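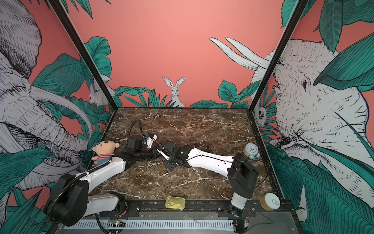

Search this site
Lecture Notes 7: Background randomisation and handover policies
Posted in March by Golnar Jafarzadeh
2 comments | 14 shares

7.1 Scope

Last week's notes dealt with imitation learning on a single arm and ended with the problem of covariate shift. These notes move to two arms and to one narrow question: how much of a learned policy's failure rate can be put down to things in the camera image that have no bearing on the task. The worked case is the Zandwood handover study, run by Sepehr Golestani and Tobiloba Ogbonna on the small bimanual cell. Students who missed the lab introduction should read the Endness handbook, chapters 2 and 4, before attempting the exercises.

7.2 Task definition

An episode begins with both arms at a rest pose and one object within reach of the left gripper only. The left arm grasps the object and carries it to a meeting region near the middle of the table. The right arm closes on it, the left arm releases, and the right arm places it on its own side. The episode is scored as a success if the object is set down and both grippers are open within 60 seconds. Drops during transfer are logged separately from missed grasps.

The meeting region is not fixed. Demonstrators were told to let it drift, and in the recordings it often sits a little left of centre, where the left arm's wrist has more freedom to turn. A policy which memorises a single meeting point does badly on this data.

7.3 The two conditions

Plain condition. All demonstrations are recorded with uniform grey panels on the three walls and a matt grey tabletop.

Patterned condition. The walls carry printed murals and the table a patterned surface. The jungle set is the hardest of those used. Its line-drawn elephants are white and grey with heavy black hatching, close in tone to the arms themselves, and the tusks on the back wall are long, pale and curved. An early segmentation model from the Jovmont library labelled a tusk as a forearm link in several test images. The marble table top adds thin light veins, which disturb edge-based features near the slim white gripper fingers.

Distractor objects are present in both conditions. They are household items of mixed shape and finish: a soft doll, an alarm clock, a flat tin with a ring pull. The tin matters most, as its gold-coloured surface may change in appearance when an arm passes over it.

7.4 Data and training

There were 400 demonstrations, divided equally between the conditions. Three policies were trained with the same architecture and the same number of gradient steps:

P1: plain demonstrations only
P2: patterned demonstrations only
P3: half of each, matched in size to P1 and P2

Matching the size is essential. The first version of the study gave P3 the full set, and Lefteris Drakos pointed out in review that its advantage could then be explained by quantity alone. The runs were repeated.

Inputs are one fixed camera view and the joint positions of both arms. No wrist cameras were used. Actions are predicted in chunks and executed open loop for the length of a chunk.

7.5 Results

On grey walls the three policies could not be separated at the sample size used. On a mural held out from training, P1 fell sharply, P2 held up best and P3 completed 75 per cent of episodes. Most of P1's losses occurred before transfer: the left arm reached for the object with an offset, or hesitated above it. Once both grippers were at the meeting region, P1 was nearly as reliable as the others.

One reading is that the transfer phase leans on joint positions, which the background cannot alter. Nima Zarei tested this by masking the camera input from the moment the left gripper closed. P2 lost some accuracy and P1 lost very little. The result is consistent with the reading but does not settle it, as masking is itself a change the policies had never met in training.

7.6 Limits

Lighting was constant throughout. The murals are flat prints, so nothing in them moves or casts a shadow. Only one held-out mural was tested. The Tabrizi replication, which used a different camera height, found a smaller gap between P1 and P2.

7.7 Exercises

1. State the null hypothesis tested by the comparison of P1 and P3. Why does matched data size matter to it?
2. Propose a masking experiment that avoids the objection raised in 7.5.
3. Suppose the distractors were removed from the training data but kept at test time. Predict which phase of the episode would suffer first and justify your answer.
4. Sketch a schedule that mixes real patterned backgrounds with synthetic ones, and say how you would choose the ratio.

Reading for next week: Endness handbook, chapter 5 (action chunking and temporal ensembling).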